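Projektbericht: Ordnung auf der Küchenplatte
Jeanie Ritchie, Projekt Mestavden, 2018-01-07

Ich wollte wissen, warum man in einer kleinen Küche so viel sucht. Also habe ich mir die Arbeitsplatte vorgenommen — mit Spielzeugobst auf dem Teller, das wird beim Herumräumen wenigstens nicht matschig!

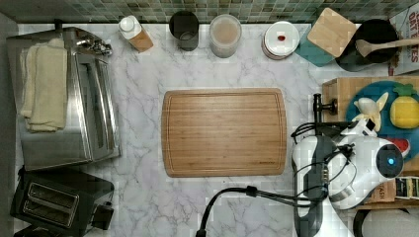
Das große Schneidebrett und der blaugrüne Teller mit Banane und Ananas kommen auf beiden Bildern vor. 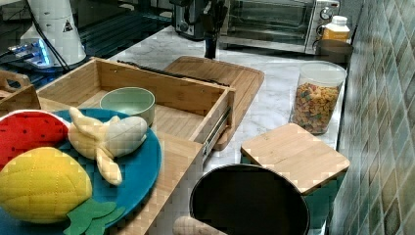 Was ich gemacht habe

Sorcha Ogilvie und ich haben 48 Mal etwas holen oder wegstellen lassen und die Griffe mitgeschrieben, insgesamt 169. Am meisten gestört hat das Brett in der Mitte, es ist einfach riesig (und ich mag es trotzdem). Deckel lagen ständig woanders als ihre Dosen.

Was noch fehlt

Die Schränke! Die kommen im Juni dran, dann auch mit einem festen Platz für jeden Deckel.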